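Stodus Community Hall – Playroom and Storage Check, March
Checked by: Faraji Ogola
Rooms: playroom, storage closet, back hallway

1. Exits and hallway
Back door opens fully from inside: OK
Hallway clear of boxes: NOT OK. The stroller of one family was parked under the exit sign. Moved at 9 in the morning.
Exit sign lit: OK

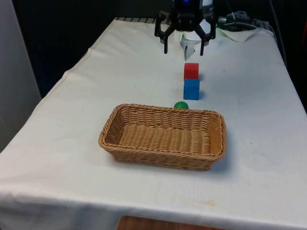 Table with cloth, March check.

2. Electrical
Outlet covers in place: OK, one replaced near the window.
Extension cords: one Jorkis cord has a crack close to the plug. I took it out of use and put a red tag on it. Please do not repair it with tape.

3. Heating and water
Radiator guard: loose on the left side, two screws are missing.
Hot water at the small sink: 40 degrees Celsius, OK.
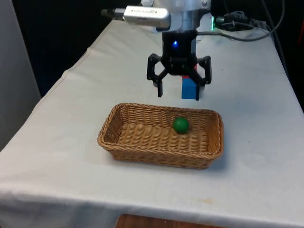

The drain at the same sink is slow. It is not dangerous for now, but the floor becomes slippery when it overflows, so I ask for a mat until the plumber comes.

4. Toys and small items
Broken toys removed: OK
Small parts separated by age: PARTLY
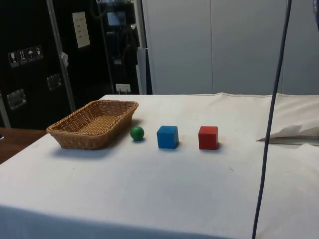 Sorting by age is still the weakest point of our list. The shelf labels from Gano have faded and parents return things to any shelf they find. Cubes are easy to judge by eye, but a ball must be tested each time, and the small green one beside the basket should go through the ring gauge before the youngest group comes in. Baskets are checked by hand for sharp ends – please run your fingers along the whole rim.

5. Storage closet
Shelf fixed to wall: OK
Heavy items on the bottom: NOT OK. Paint cans from Biwott are on the top shelf again.
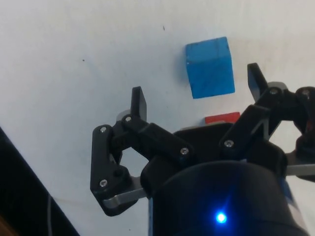 Comment from the evening group: the paint cans went up because the bottom shelf was full of folding chairs. We can move the chairs to the hallway hooks if the hooks are strong enough.

Reply F.O.: The hooks are not rated for chairs. Leave the chairs in the closet and bring the cans to the shed, key 693.

Still open: radiator guard, sink drain, shelf labels, paint cans.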